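Home Reviews Workshop notes Archive About

Two months with the Zerna folding kit

I said in October that I would write up the Zerna kit once I had put enough hours on it. I have now, so here are my notes.

The kit is sold by Harnau as a two-arm bench setup for handling cloth. You get both arms, two grippers, the cabling, a power supply and a year of access to Shakya, the software you use to teach it a task. I paid 2275 dollars with shipping to Orville. The bins and trays are up to you.

Setup took me most of a weekend. The printed guide is fine until you get to the cable routing, where it shows an older version of the clips. Leave more slack at the wrist than the guide says. I ran mine too tight the first time and had to redo the left side after the arm stopped short on a long reach.

Teaching it is the slow part. You move the arms through the job by hand, Shakya records it, and you do that over and over with the cloth lying a little differently each time. Harnau suggests 51 recordings before you train anything. I thought that was high and stopped early. The result was poor, so I went back and did the full number.

I started with towels. They are thick enough to grip and they stay where you put them. The arms take hold at both side edges, one on each side, and work from there. 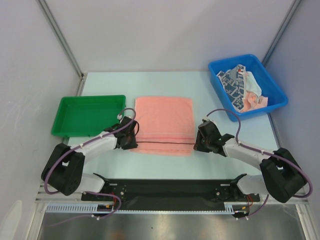 Thin cotton is another matter. The grippers close on it well enough, but the software has trouble telling one layer from two, and it will happily pick up both. Anything with a busy print also seems to slow it down. I have asked support about this and was told an update is coming, with no month given.

On plain towels, my last long test came out at 85 percent folded well enough that I would put them on a shelf. Most of the misses were a corner that slipped on the second fold. Each towel takes longer than I would need myself. If you want laundry done fast, do it by hand.

Things I like: the arms are quiet, the stop button is where you can reach it, and replacement fingers for the grippers come in packs of 5 at a fair price. Things I don't: Shakya logs you out after every update, and the year of access is not renewed at the same rate. Check that before you order.

I am keeping it. Next I want to try pillowcases.

Comments (3)

tmk_bench
Did you have to bolt yours down? Mine creeps on long moves.

Reply from the author
Yes, bolted. Clamps were not enough for me either.

lowgear
What does the second year of Shakya cost? Their page only lists the first.

Older post Newer post Back to top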